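작은방 액세서리 정리 (사진 모음)

미루고 미루다 올립니다. 3월부터 한다 한다 하던 거. 서랍 하나에 다 쑤셔넣고 살았더니 체인은 체인대로 엉키고 반지는 어디 갔는지 모르겠고. 이사 전에 끝내야 해서 급하게 씀. 오타 있어도 그냥 봐주세요, 나중에 고칠게요 (아마 안 고침).

장소는 작은방, 침대 옆 네모 테이블. 초록 크림 체크 테이블보 깔아둔 그 테이블 맞아요. 저번 글에서 어디 거냐고 물어보신 분 계셨는데 Votberg에서 샀고 지금도 파는지는 모름. 닦기 편해서 계속 쓰는중. 체크무늬 위에 작은 거 올려놓으면 의외로 잘 보여요. 무지 천보다 나음. 제 눈에는요.

준비물 별거 없음
- 뚜껑 없는 종이상자
- 흰 스펀지 칸막이 (택배에 딸려온 거 모아둔 것)
- 안경닦이 천
- 지퍼백 작은 사이즈. 집에 8장 남아있었음
- 이쑤시개. 꼬인 체인 풀 때 씀

칸막이는 사지 마세요. Dolan 정리함도 장바구니에 넣었다 뺐다 했는데 결국 안 삼. 상자에 스펀지만 세워도 벽에 긁히는 소리가 덜 나고, 급할 땐 이걸로 충분.

1. 상자에 담은 것

얕은 상자 양옆으로 흰 스펀지. 나무 느낌 구슬 팔찌는 왼쪽에 동그랗게, 까만 작은 링 둘, 안쪽 구석에 은색 체인. 체인은 뭉쳐서 들어감. 풀어서 넣어야 되는데 귀찮.
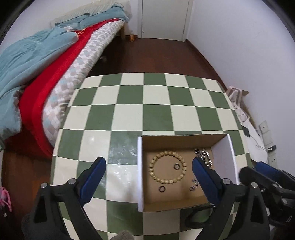
2. 펼쳐놓고 고르기

이 단계가 제일 오래 걸림. 큰 거부터 작은 거까지 겹치지 않게 늘어놓고 하나씩 봐요. 굵은 체인이랑 가는 체인은 꼭 떨어뜨려 놓을 것. 같이 두면 순식간에 또 엉켜요. 저는 전에 가는 거 하나 끊어먹은 적 있음. Annelore 언니가 준 거라 말도 못 하고 몰래 수리 맡겼었죠. 언니 이거 보면 미안.

나무구슬 팔찌, 까만 밴드, 굵은 은색 체인, 장식 달린 가는 체인, 반짝이는 얇은 체인, 그리고 금색 쪼끄만 거. 금색은 진짜 작아서 크림색 칸 위에 올려두니까 겨우 찾겠더라구요. 빈 상자는 뒤로 밀어두고 앞쪽을 넓게 쓰는 게 편함.

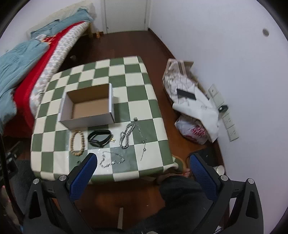

고르는 기준은 단순하게 갔어요. 지난 12개월 동안 한 번이라도 했나 안 했나. 안 했으면 일단 지퍼백. 바로 버리진 않고 봉투에 모아뒀다가 한번 더 봅니다. Orla Lenihan 님 블로그에서 본 방법인데 원래는 옷 정리용이었음. 액세서리에도 그럭저럭 맞아요. 다만 선물받은 건 예외로 빼세요, 안 그러면 마음만 불편함.

까만 밴드는 고민중. 액세서리로 칠지 전자제품으로 칠지. 충전기 옆에 두면 맨날 차고 나가는 걸 까먹고, 상자에 넣으면 충전을 까먹고. 둘 다 해봤는데 둘다 별로였어요. 좋은 자리 아시는 분 댓글 부탁.

은색들은 닦아서 넣을 생각. 안경닦이 천으로 살살 문지르는 정도만 하고 약품은 안 써요. 예전에 세척액 잘못 썼다가 구슬 팔찌 색이 얼룩덜룩해진 적이 있어서. 나무 종류는 물도 웬만하면 피하시고요. 닦는 순서는 굵은 체인부터, 가는 건 마지막에 천 위에 올려놓고 눌러서 닦기. 잡아당기면 안됨.

체인 엉킨 거 푸는 법도 물어보셔서 짧게. 평평한 데 놓고 잠금고리부터 열기. 매듭 가운데에 이쑤시개 두 개 찔러서 조금씩 벌리기. 손톱으로 하면 더 꼬여요. 안 풀리면 그날은 덮어두고 다음날 하세요. 저는 한 시간 넘게 붙들고 있다가 성질만 버렸습니다. 풀고 나면 한쪽 끝을 지퍼백 밖으로 살짝 빼고 잠그면 다시 안 꼬인대요. 이건 Nuala가 알려준 건데 저도 이제 해보려고요.

작은 링 종류는 따로 자리 만들어줘야 함. 큰 거랑 섞이면 체인 밑에 들어가서 안 보여요. 약통이나 단추통 같은 거 하나 넣어두면 될 듯. 집에 Clalport 사탕통 빈 게 있어서 그거 씻어 말리는중인데 크기 맞으면 다음 글에 올릴게요.

상자 놓을 곳은 옷장 둘째 칸으로 정했음. 화장대 위는 먼지 앉아서 탈락, 침대 밑은 안 꺼내게 돼서 탈락. 이름표는 마스킹테이프에 그냥 매직으로 쓸 예정. 예쁜 글씨 이런거 없음.

이 게시판 정리 글 조회수가 1,106이나 찍혀서 놀랐어요. 다들 서랍 사정이 비슷한가봐요ㅋㅋ 댓글 답은 이사 끝나고 몰아서 달게요.

다음엔 머리끈이랑 스카프 차례. 스카프는 접는 법부터 찾아봐야 되고, 머리끈은 몇 개 있는지 세고 싶지도 않음. 혹시 걸이형이랑 상자형 둘 다 써보신 분 있으면 어느 쪽이 오래가는지 좀 알려주세요.

4/21/21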